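Where Does the Lint Go? Fiber Loss from Everyday Clothes in Home Washing

Final report, Textiles and Environment project course
Bit-na Ji and Ayman Harb
2021-01-11

Why we picked this

We both do laundry in the basement of the Vullunier dorm, and the drain filter there is gross. Every time one of us pulled it out there was a thick gray felt on it, and we started wondering which clothes it came from. Our instructor said "so measure it," and that turned into our whole fall!

The short version of the background: fabric is made of yarn, yarn is made of fibers, and washing rubs some of those fibers loose. Cotton and wool fibers break down over time. Polyester and acrylic fibers are plastic and stay around a lot longer. Most of them are too small for a normal washer filter, so they go out with the water.

What we wanted to know

Does a fleece really lose more than a T-shirt of the same weight? Does the loss drop after the first few washes? And does a cheap mesh laundry bag help at all?

Clothes and washing

We collected 38 garments in October, mostly from a thrift store on Chidiac Street plus a few donated by people in our class. Each one got a number on a cotton tag, sewn in at the side seam. We sorted them by label into cotton, polyester, acrylic and blends. Labels are not perfect (two had been cut out, and we had to do a burn test on a loose thread, which smelled terrible), but for most of the pile they were good enough.

Every garment was washed alone, seven times, on the same cold cycle with no detergent. We skipped detergent after a practice run where the foam clogged our filter paper and we lost an entire afternoon. The outlet hose ran into a bucket, and we poured the bucket through a filter stack that Ayman built from plumbing parts. After that the papers dried overnight and we weighed them in the morning on the balance in the chemistry prep room.

Before weighing a garment we let it sit out flat so it would match the room's humidity. Dark clothes went on a teal sheet, so that stray fibers were easy to spot and pick up with tape. Navy and black were the hardest colors to keep clean. They grab lint from everything.

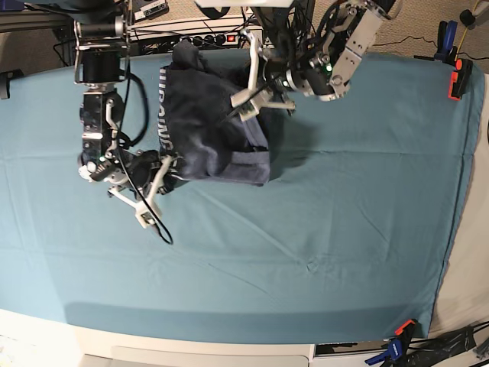

Counting fibers

Weighing tells you how much came off but says nothing about what it looks like, so we also put small squares of the filter paper under a microscope. Bit-na did nearly all of this and got scarily fast at it. In total we counted 2,752 fibers by hand, with a clicker, and logged length and color for each one. The free program we tried first, Fiklow, kept reading crossed fibers as one long one, and we gave up on it after a week.

What we found

The fleeces lost the most, no contest. What surprised us was how close the old acrylic sweaters came. Some of them were pilling badly when we bought them, and the pills seem to shed in little clumps. Smooth woven polyester, like windbreaker fabric, hardly gave us anything to weigh.

The first wash was the worst for nearly every garment. By the fourth the filters looked a lot cleaner, and between the sixth and seventh we couldn't see a clear difference. Our clothes were mostly secondhand, though, so the "first wash" in our data is really the first wash with us. New clothes might behave in another way.

The mesh bag (we used one from Grumon) did help a bit with the sweaters. With cotton T-shirts it made no difference we could trust. We think it mostly keeps the garment from rubbing on the drum, because there was very little lint inside the bag afterward.

Problems

Dust! Our blank filters, with only tap water run through them, picked up fibers too, and a lot of them were blue. We traced those to Ayman's favorite hoodie. After that we both wore white cotton lab coats and the blanks got much better, but the early weights are probably a little high.

One washer was also replaced halfway through the project. We reran 2 garments on the new machine to compare, and the numbers were close, though a pair is a small check.

If we had another semester

We would buy new clothes and follow them from the very start. We'd also love to try the dryer, which we left out completely and which fills its lint screen in one load. Bit-na wants to compare front and top loaders, and the laundromat across from campus has already said yes to us bringing our bucket.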